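Mesura Bag Repair: Questions We Get Asked a Lot

We're a small workshop on Drendard Street, and we've been fixing backpacks, school bags and the odd suitcase for long enough that the same questions come up most weeks. Have a read through before you call. If yours isn't covered, the phone is answered from 10 a.m. and we're always happy to talk bags (possibly happier than you are).

What kinds of bags do you take?

Backpacks are most of our work, and we also see plenty of duffels, laptop bags and diaper bags. We don't do fine leather handbags, I'm afraid. We love them, but they need different machines and a different pair of hands, and the folks at Mustonen, two doors down, do them beautifully.
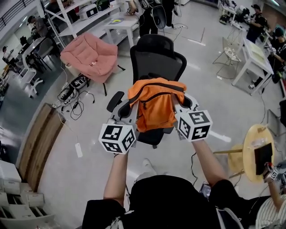 Orange backpack with a dark front zipper.

My zipper splits open behind the slider. Do I need a whole new zipper?

Quite often you don't! When the teeth close and then pop apart again, the slider is usually the worn part, and a new slider is a small job that we can often do while you wait. If teeth are missing or bent, or the tape has pulled away from the fabric, then we'll talk to you about replacing the whole length. We'll always tell you the price first, and you're welcome to go home and think it over.

Should I wash my bag before I bring it in?

Yes please, and thank you for asking. A gentle hand wash in lukewarm water with a little mild soap is plenty for most nylon and polyester bags. Check the care label, empty every pocket (crumbs get into our machines and stay there for weeks), and let it dry all the way through, hanging upside down with the zippers open. Please skip the tumble dryer, which can make the coating on the inside peel.
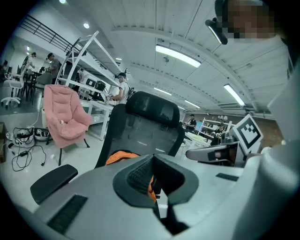

How long will it take?

Simple stitching is normally ready in 2 working days. Strap and zipper replacements take longer, especially in August, when every parent in town remembers the school bag at the same moment. If you can bring yours in before the rush, you'll get it back sooner and we'll be in a better mood.

Can you match my thread color?

Very nearly always. We keep 219 shades of Jatik thread on the wall, bright ones included, and if yours falls between two of them we'll lay both on the fabric and let you choose. Older bags have usually faded a bit, so the closest match may be a lighter shade than you remember.

Do you guarantee your work?

We do. If our stitching comes undone, bring the bag back with your ticket and we'll redo it at no charge. The guarantee covers the part we repaired and doesn't stretch to the rest of the bag.

When are you open?

Tuesday through Saturday, 10 a.m. to 5 p.m. There's a drop box by the side door for early birds. Just put your name and phone number inside the bag.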